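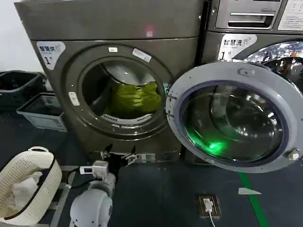
4.3 Collisions with the open door

Of the 1,363 unloading attempts logged, 45 ended in a protective stop. We grouped these by the part of the machine that was touched. The largest group, 18 stops, involved the open door and is treated in this section. Stops at the lip of the drum are covered in 4.4.

Figure 6. Approach to the left-hand washer with the door open and a garment at the bottom of the drum. The gripper fingers are spread below the lip of the opening.

The planner stored the door as a flat disc at a fixed angle to the front panel. The real door is a thick ring with a domed window, and it swings across the front of the neighbouring machine (Figure 6). When the door came to rest short of the stored angle, the wrist passed through space that the model marked as free. In 15 of the 18 cases contact was made on the way out, with the garment already held. The remaining three occurred on approach.

The depth data did not correct the error. Readings on the glass were sparse, and the filter discarded them as noise. The force limit then stopped the arm as intended, but the gripper kept its hold, and an operator had to release the garment by hand before the arm could be moved.

Two changes were made in February. The door is now modelled as a solid swept over its full range of travel, and a stop on the outward path triggers a timed release of the fingers.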